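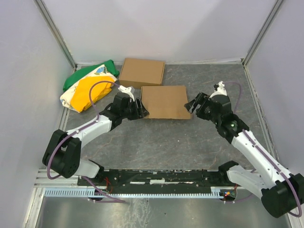
Raghda Tannous says the finger pads are consumables and I should swap them every month without looking. I'm not convinced. The pads on our two-arm cell at Pavdale are chipped along the top and I still can't find a drop I'd pin on them.

What I did find in June was cable drag. The tie nearest the elbow had been pulled so tight that the arm tugged on its own line at full reach. I cut it, left more slack and redid the zero on both arms. That took 17 minutes, and the log had 1,817 grips on it by then. Flurkeo's setup sheet wants a full recalibration for this. Maybe - but their sheet wants one for everything.

I checked the grip on a box wall next, at low force, before going anywhere near new pads.

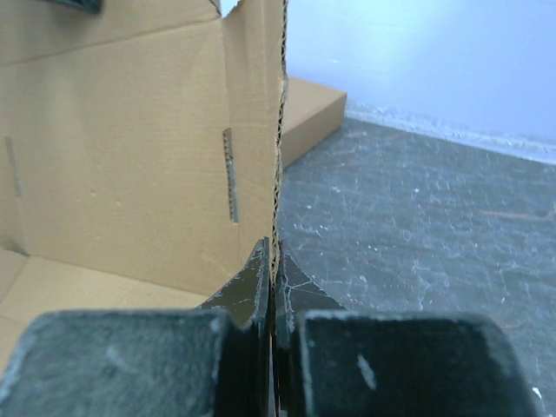
Fingers closed on the cardboard edge, old pads still on.

I'll look at them again at 2,156.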